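Workshop notebook: the madder vat, second attempt
2023-05-24
Entered by Afonso Cardoso

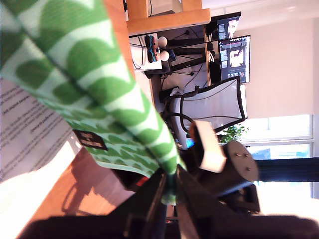

I left off in March saying I would never again let a madder bath get away from me, and I suppose I should have known better than to put that in writing where Heriberto could find it. So, the second attempt, with as much of the detail as I can remember while my tea is still warm.

The root is from the same Rengifo sack as last time, the coarse chopped one, not the powder. I weighed out 151 g dry for 29 skeins' worth of sampling, the skeins being the little thin ones we wind off for tests, and put it to soak overnight in the enamel pot with the chipped handle. First soak water poured off in the morning. It was a nasty brownish yellow and I was glad to see it go, although Heriberto Carhuamaca tells me his aunt used to keep that first water for a tan color on wool socks and thought it was a sin to throw it out. I have kept a jar of it on the back shelf for him. Please do not drink it, it looks a good deal like the cold tea.

Mordant was plain alum at the usual rate, no cream of tartar this time. I went back and forth on that for most of last week. The Triltia handout says to use it on wool and says nothing at all about our kind of yarn, which has that bit of linen in it, and I decided I would sooner change one thing too few than one too many. The yarn sat in the alum until it had cooled by itself. I squeezed it out by hand and rolled it in an old towel and did not rinse.

Now the heat. In March I had the ring turned up while I was on the phone with Koletti over the invoice, and by the time I got back the pot was simmering happily and all my red had gone to brick. Lovely brick, mind you! I have a hat in it. But it was a red we were after, the sort of warm red in the Jiltdale blanket, and you don't get there by boiling. This time I clipped the thermometer to the side, pulled up the stool, and sat with it like somebody minding a baby. I kept it under 150 F the entire time, creeping up slowly over the first hour and holding there for two more. I turned the skeins over with the glass rod whenever I finished a page of my book (it was a long-winded book, which suited me).

Chalk went in at the start, one level teaspoon stirred into a cup of warm water first. Our tap water is very soft and I am more and more convinced that this was half the trouble before. Heriberto has said so for two years. I am writing down here that he was right so that he can show it to people.

Results, as they hang on the line at four o'clock, still damp:

Skeins 1 to 12, alum and chalk, full three hours. Proper red. A touch on the orange side near the ties, where I had them knotted too tight again. I know, I know. Figure eights, loose, four places.

Skeins 13 to 20, same bath, lifted out after the first hour. Coral, very even, and to my eye the prettiest of the lot, though no use at all for matching the blanket.

Skeins 21 to 26, put into the leftover bath once the rest were out. Soft pink with a bit of peach in it. I would happily knit a baby jacket out of that.

Skeins 27 to 29, leftover bath with a pinch of iron. Went a dull purple-brown in a matter of minutes and I pulled them straight away. I had hoped for something closer to plum. Too much iron, I think, even though it was barely what would sit on the tip of a knife. Next time I will dissolve it in a jar and add it by the spoonful.

One more observation before I forget it. The yarn nearest the bottom of the pot was darker, and you can see it clearly in skein 9, which slipped under the others and stayed there. I have been meaning to cut down that old cake rack to keep things up off the base. If anyone has tin snips that close all the way, would you leave them on my bench?

Drying is to be in the back passage, out of the sun, and no washing until the weekend at the earliest. I have read so many opinions on letting madder rest before the first wash that I could paper the hall with them, and all I can say is that the skeins I left alone in March bled less than the ones I fussed over. That was only a handful, so don't take it as gospel.

The light test comes next. I want a length of each color wound on card, half covered with foil, and taped up in the south window for a month. Heriberto has offered to do the winding because he says mine look like a bird's nest. There is a stack of cards in the second drawer, under the string. Would you write the skein number on the back in pencil, please, as the ballpoint faded on the last set and we spent an entire afternoon guessing.

The root that came out of the pot is spread on newspaper in the shed. I mean to dry it and have one more go with it on the gray fleece. Don't sweep it up.

Recent entries
Madder, first attempt (the brick one)
Onion skins, red and yellow, side by side
Mending the skein winder
Walnut hulls and what they did to the sink
Notes on soft water, by H. Carhuamaca

Workshop notebook | Questions to Afonso or leave a note on the bench | Back to top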